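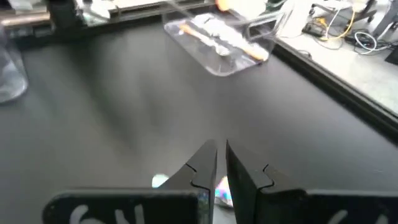 Good evening, all, and thank you for coming out on a Monday in this weather. I'll try to have you home by nine, though those of you who know me will be bringing a flask.

(Wait for the door to stop banging.)

I want to talk tonight about the night ferry to Skarkholm, and what it did for the people who lived along its route. I first sailed on her with my aunt when I was small enough to sleep in a luggage rack – and I did, all the way over, under somebody's overcoat.

She carried 620 passengers when full, and she was hardly ever full. In May you might find 75 on board, most of them asleep by Penrose Point. Lacey Staniforth kept the tea bar for years and has let me read her notebooks, so please be nice to her in the interval. She's in the second row.

(Read the entry about the wedding cake. Slowly! I rushed it last time.)

Next, the timetable. The boat left at ten and the last bus reached the quay at 52 minutes past nine, which gave you eight minutes to run the length of the harbour with your cases. Pauline Tindall's father used to hold the gangway for stragglers, and was told off for it more than once.

Then the sad part, when the route closed. Keep this short, and mention the letters to the paper.

Finish with the new service, which they're now promising for 2033. I shall be quite old by then, but I've told my daughter to book me a cabin.

Questions, then tea.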